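Follutska C7 Countertop Sealer, Review
Posted 2023-08-12 by Debora Rinaldi

The C7 is a water-based penetrating sealer for marble, limestone and other porous stone. Follutska sells it in one bottle size, 293 ml, with an applicator pad in the cap.
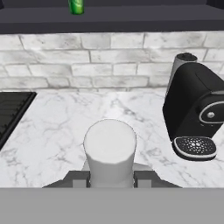
I bought mine in June to replace Jarman Stone Guard, which I had used on the same kitchen for 6 years. The counter is honed white marble, and honed stone drinks up sealer faster than polished. Most of the coverage claims on these products assume polished.

Application. Wipe the stone with plain water and let it dry overnight. The label says four hours, and on honed marble that is too short. Spread a thin coat, wait 7 minutes, then buff off whatever is still on the surface. Past ten minutes it turns tacky and needs a second wipe with fresh product to lift it. Two coats used a little over half the bottle on my counter, backsplash ledge included.

Odor is low. The Jarman product is solvent-based and I had to open windows for a day.

Water test. Drops left for an hour on the second day wiped off with no dark ring. Olive oil gave the same result at 30 minutes. Left overnight, oil made a faint spot near the stove that faded in a week.

Acid is a separate matter. Lemon juice etched a sealed offcut in under two minutes -- as it will on any sealed marble, since a penetrating sealer does not cover the surface. The Follutska leaflet says this in small type on the back page. The front panel says "kitchen proof," and I would ignore it.

The leaflet also claims resistance to 1,000 wipes with a neutral cleaner. I have no way to check that. After two months of daily cleaning, water still beads everywhere except a strip beside the sink, which I recoated last week.

The cap is poor. The pad holds sealer after use, stiffens, and cannot be bought separately. I switched to a folded cotton cloth for the second coat and got a more even result.

Todon's sealer costs less per bottle and buffs more easily, but it darkened my test offcut slightly. C7 did not. For white stone I would pay the difference; on gray or brown stone, buy the Todon. I ordered C7 from the hardware store in Clernport, which keeps it behind the tile counter.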